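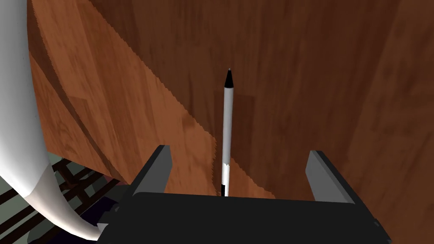
Clovau: leaflet passages on kidney stones, with plain rewrites

Version notes last touched April 29, 2022.

Clovau is a set of 655 short passages from patient leaflets about kidney stones, each paired with a rewrite in everyday words. The leaflets came out of the racks and filing cabinets of 13 clinics in and near Dostby, where a good many had been photocopied from photocopies. We typed those in by hand and have mostly forgiven each other.

The set is meant for people working on readability, text simplification, or search over health information. It is small. If you need something large, you need something else.

What is in it

Prima holds the original passages, typed as printed. Misspellings are kept, including the leaflet that spells "ureter" two ways in one sentence and gets neither of them right. Line breaks from the original columns are gone.

Sala holds the rewrites. Every Sala row points back to one Prima row by its id. A passage has one rewrite only, so if you were hoping to measure how much writers disagree with each other, we can tell you that they do, at length, but the data won't show it.

Topics are what you would expect: what a stone is, what causes the pain, how scans are done, what passing a stone is like (leaflets are cheerful about this, patients less so), drinking enough water, diet, procedures, and going home afterward.

Fields

id: a string, stable between versions
text: the passage or the rewrite
topic: one label from the list in topics.txt
level: reading level from 1 (easy) to 5 (written by a urologist for another urologist)
clinic: a code, with no key supplied
year: year printed on the leaflet, blank where the leaflet didn't say

The year field is blank a lot. Leaflets are shy about their age.

How the rewrites were made

Five writers did the work, all of them with some background in patient education. They were asked to keep every instruction and every warning, to cut Latin where English would do, and to explain a term the first time it came up. They were also asked not to add advice. This last rule was harder to follow than it sounds when the passage in front of you tells a person with a stone to "increase fluids" and leaves it there. Where a writer thought the source was too vague to be useful, the rewrite stays vague and the row is listed in vague.txt.

A urology nurse and a second writer then read each pair side by side. Pairs that had lost a warning went back. Level labels were set at this stage too, and disputes were settled by taking the harder level.

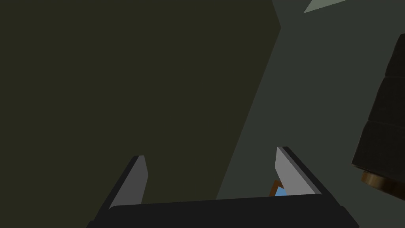
Gripper with its fingers apart, simulated view.

Loading it

Both parts are tab-separated text in UTF-8, with a header row. Any spreadsheet will open them, and some will helpfully turn the ids into dates. Import the id column as text.

There is no train and test split. If you make one, split by clinic. Clinics borrowed from each other freely, and near-copies of the same paragraph on drinking water turn up under several codes. The file near_copies.txt lists the ones we caught. We didn't catch them all.

Known problems

Some advice in Prima is out of date. A few older leaflets tell everyone with a stone to give up milk, which is not what most people would be told now. We kept those passages because this is a record of what was printed, and the Sala rewrite says the same thing in shorter words. Please don't build anything that hands this text to patients as medical advice.

Diagrams from the leaflets are not included. Passages that say "see drawing" still say it, and will go on saying it to no effect.

The vocabulary leans toward adults. Stones in children get little space, and stones in pregnancy get less.

Level labels 2 and 3 are hard to tell apart. We found this out after labeling. Merging them is a reasonable thing to do and we won't be hurt.

Privacy

There are no patient records here and never were. Staff names, phone numbers and office hours were removed from Prima and replaced with square brackets. One leaflet had a handwritten note in the margin about parking, and that was left out as well.

License and reuse

The rewrites may be used for any purpose with credit to Clovau. The original passages were shared by the clinics for research and teaching, so anything commercial should stick to Sala. The full terms are in license.txt, which was written by a lawyer and would score a 5.

Changes planned

A corrected list of near-copies should be out in May, along with fixes to the topic labels for scans, where ultrasound and CT were mixed up in several rows. Ids will not change. Please send errors with the row id and the word you object to. "The whole thing" has been received and is under review.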